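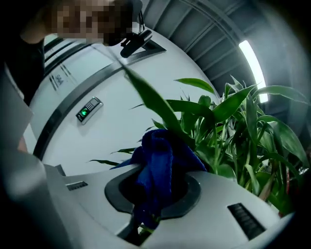

Wipe-down next to the big white curved structure, blue microfiber, plant in the way as usual.

Thread: Budget for a second handheld gripper

hkanaan
Putting together next year's request. We have one handheld unit and want a second, plus spare fingers. Dasix quotes 4 weeks delivery. Is it worth asking for a full spare housing, or only wear parts?

s_qaisi
Wear parts. Fingers and pads go first. We replaced ours in November and the housing was fine. Budget cloths as a separate consumable line, 75 a year for one unit doing surface work.

brulareck
Disagree on the housing. If the vent grille fills with lint you lose a day cleaning it. Microfiber sheds. A spare shell is cheap against downtime.

s_qaisi
Lint is a maintenance item. Put 20 minutes a week in the schedule and skip the shell.

randa_ah
What are you assuming for hours? Inska rates their fingers by cycles and Dasix rates by hours, so the two quotes don't compare directly.

hkanaan
About 30 hours a month, mostly wiping panels and keypads. Some of it is reaching past foliage, so side loads on the fingers are higher than on a bench.

randa_ah
Then ask both for a side load figure in writing. Khalaf resells the Inska set and will answer email.

brulareck
Still say get the shell.

hkanaan
Listing it as an optional line. Purchasing can strike it.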